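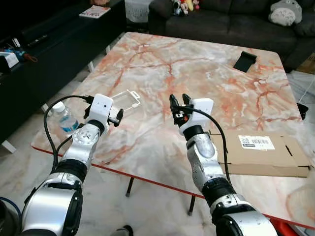

*Coffee table, lounge corner. Clear lid just off the surface, shipping box to the right.*

Feb 22, 2021

Tabletop tidying, container lids again. Pillai's notes call the marble-pattern table "neutral." I don't buy it. Glossy top, white and gray with salmon veining, and we put a clear plastic lid on it. I lost the lid twice this morning from the sofa side and I knew where I'd left it.

The tab on the corner is the only part I can find quickly by eye. Rellier says any corner will do for picking up. Maybe on their matte bench. Want to see that repeated here before it goes in the write-up.

Log has 47 lid placements for this table, 119 for the old one in November. People keep comparing the two as if the tables were the same height. Has anyone measured? I can't find it in the Jamora folder.

Other stuff:

- Water bottle (white cap, blue label) stays on the left for now. Tisitz layout sheet wants it in the middle. No reason given.
- Brown cardboard box: lies flat, label with the barcodes facing up. Supposed to be a "distractor." Looks to me like a box that never got put away.
- White cable by the right edge. Tape it or move it.
- Plush toys stay on the sofa. Totoro at the right end, small ones near the middle. The sheet has them listed as clutter, but they're well behind the table and I doubt they matter.
- Low cabinet still needs sorting, magazine and small tools at least.

Try a dull placemat under the lid tomorrow. Not expecting much.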